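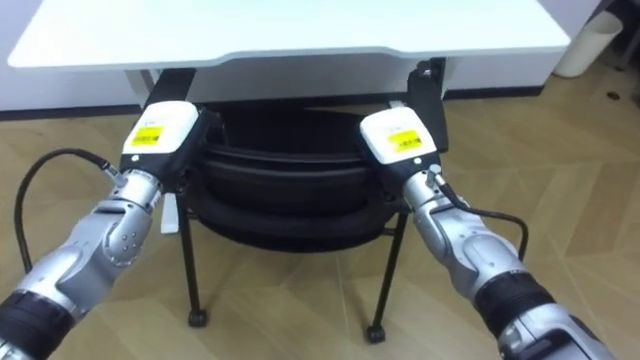 New desks and chairs at the Tilarby study room

June 4, 2025

If you've popped into the study room at Tilarby lately you'll have noticed it's had a bit of a makeover! The old brown tables have gone to their reward and we've now got white desks with black padded chairs on castors, and I for one am thrilled. I sat on one of the old wooden seats all through November and my back still hasn't forgiven me.

The furniture came through Wirkton, and the bill was £1,847 including delivery, with £932 of that raised at the spring book sale (thank you to everyone who went home with more paperbacks than they meant to). Dulce Magaña did most of the choosing. She wanted armrests, I wanted something with a decent thick seat, and we got both – so no arguments there.
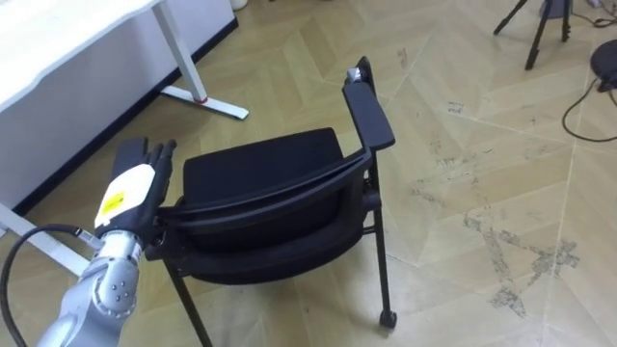

Estrella Bañuelos has asked me to pass on a few words about leaving the place tidy. Please push your chair right in under the desk when you go, as the walkway by the door is narrow and she's already barked her shin once this week. If a castor feels stiff or an armrest starts to wobble, tell her or leave a note at the front counter, and please don't have a go at it with your own screwdriver!

Opening hours are the same as before, and so is the booking sheet. A few of the old tables are still in the store at the back, going for £40 each if you can collect. I've got my eye on one for the shed – but if you want the long one, ring Dulce on extension 294.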